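4. Serien und Staffeln in der Skála-App anlegen

Vorher: Konto bei Stulska muss bestätigt sein, sonst bleibt die Merkliste leer.

1. App öffnen, unten auf "Meine Serien".
2. Plus antippen. Titel eingeben, mindestens drei Buchstaben.
3. Richtige Fassung wählen. Bei Neuverfilmungen aufs Startjahr achten!
4. Staffel aufklappen, letzte gesehene Folge markieren. Alles davor wird automatisch abgehakt.
5. Speichern. Dauert beim ersten mal etwas.

Hinweis: Pro Liste gehen 130 Serien. Danach neue Liste anlegen, Name egal.

Achtung: "Verlauf leeren" löscht auch Bewertungen und Notizen zu Figuren. Kein Rückgängig. Vorher exportieren (Kapitel 6).

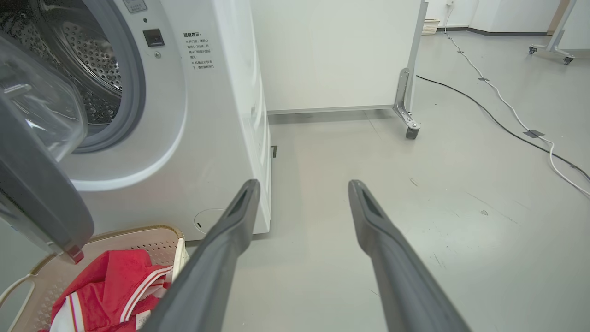 Wie blende ich Spoiler in den Folgentexten aus?

Unter Einstellungen, Anzeige, den Schalter "Nur Gesehenes" aktivieren. Gilt dann für Texte, Vorschaubilder und Gästelisten, nicht für Kommentare.

6. Kommentare extra stummschalten: Serie lange drücken, "Stumm bis gesehen".
7. Bei mehreren Profilen Schritt 6 pro Profil wiederholen.

Fehler 291: Titel doppelt in der Liste. Einen davon löschen, neu laden.
Fehler 702: Sender liefert keine Foglendaten. Später nochmal probieren.

Stand 23. Oktober 2019, Text: Merike Jõgi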